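Section 4: Recording a spoken account

Read this section before your first interview. It covers setting up the Sirnura recorder, running the session and getting the file safely off the machine. The maker's own leaflet says you can be ready "in moments". Allow 15 minutes, more if the room is strange to you.

4.1 Choosing the room

1. Go in and stand still. Listen for fridges, clocks, boilers and traffic. The recorder's noise filter is supposed to remove these. It removes some of them, along with the ends of words, so leave it switched off (Menu, Sound, Filter, Off).

2. Pick a room with curtains or a carpet. Kitchens are friendly places to talk and dreadful places to record.

3. Seat the speaker first, in whatever chair they like, and fit yourself around them.

Note: Veterans and their families will often want the television left on quietly. Ask for it to be off. Piyumi Gamage has a whole afternoon on convoy duty with horse racing underneath it, and no software we have tried has got the racing out.

4.2 Setting up the recorder

1. Put in fresh batteries. The battery symbol shows full until shortly before it shows nothing, and should not be relied on.

2. Fit the memory card with the label facing you. Push until it clicks.

3. Plug both clip microphones into the sockets marked A and B. Speaker on A, interviewer on B. Keep to this even if the cables reach better the other way, as the typists go by it.

4. Set the level by hand. Ask the speaker what they had for breakfast and turn the dial until the needle sits just below the red. "Auto" level makes a whisper and a slammed door come out equally loud.

5. Put your headphones on and listen to both channels. 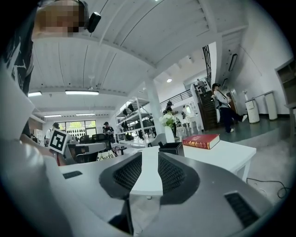
Over-ear headphones being worn, with a white table in view.

6. Keep the headphones on for the first few minutes of talk, then take them off if they seem to bother the speaker. Look at the needle now and again instead.

Caution: A moving needle shows that sound is reaching the recorder. It doesn't show that anything is being saved. Check that the seconds counter is running as well.

4.3 During the session

1. Say the speaker's name, your own name and the place. Leave a short silence.

2. Ask for dates and units early on, but don't argue with the answers. If a ship or a battalion can't have been where the speaker says it was, write it on the log sheet and look it up at home.

3. Do not read out dates from a book to "help". You will hear your own dates back in the second hour, told with great confidence, and whoever uses the recording later will take them for memory.

4. If a medal, letter or pay book is brought out, describe it aloud and note it on the log sheet. Family stories attached to objects should be logged as family stories.

5. Stop when the speaker tires. Two short visits are better than one long one.

Caution: Do not pause the recorder. After a pause, this model sometimes starts a new file and sometimes writes over the old one. We have reported this to Irkon, the supplier, and were told it had been fixed. Use Stop every time.

4.4 Saving the file

1. Before you leave, play back the opening and the last minute.

2. Copy the card to the laptop and to the spare drive. Both copies must be made before the card is wiped.

3. Name the file with the speaker's surname, the interviewer's surname and the visit number, for example PRAMANIK-ROY-2.

4. Send the log sheet and signed consent form to Tania Karunaratne. Recordings without a form are held back from the archive, which now has 3,881 items and enough puzzles in it already.

Note: The Briltard transcription program may be used for a first draft only. It turned "Imphal" into "in full" throughout one account and marked the page as checked. Every draft must be read against the sound by a person who did not do the interview.

If the recorder will not start, see Section 7. If it starts and then stops by itself, ring Sunil Matubbar before pressing anything else.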